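A visit to the Grarkville theatre archive

October 2024

Six of us from the local history circle went to Grarkville to see the papers of the Jeltov company, who toured the northern circuit before settling in the town. The archive is kept on two floors of the old corn hall and opens to groups one afternoon a month. We were met at the door by Valtteri Sjöberg, who has looked after the collection since 2000.

He began upstairs with the playbills. The archive holds 88 of them, nearly all for benefit nights, and many still have the prices altered in ink. I had hoped to find the Kong season, which the local paper mentions twice, but only one bill survives and the cast list is torn away.
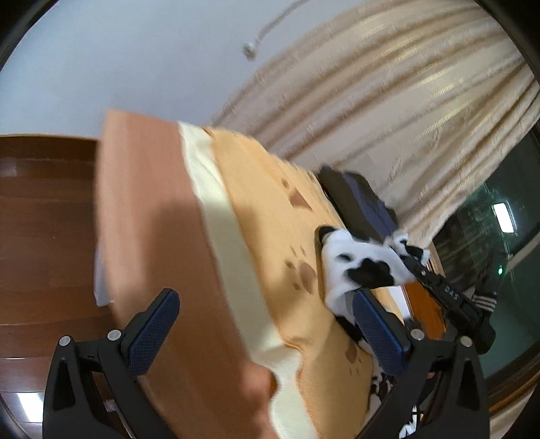 After tea we looked at the account books. The manager wrote down everything: candles, carriage, a fine of two shillings for a missed rehearsal. In a good week in July the house took about 200 pounds. By winter the company was playing to half of that and paying the band late.

The prompt books are in a separate cabinet and have to be asked for in advance. Ours was a melodrama in three acts with most of the second act struck out. Mr Sjöberg thinks the cuts were made for a smaller stage, perhaps the one at Trekport - the wing entrances are all moved to one side. 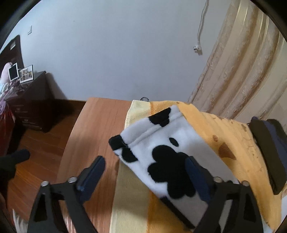
Black and white cow-print fleece

Groups are limited to 10 and pencils only are allowed in the reading room. There is a lift, but it does not reach the upper gallery. The catalogue is still on cards, so write ahead with the names of any actors you want to trace. We have asked to go back for the letters, which were being rehoused when we came.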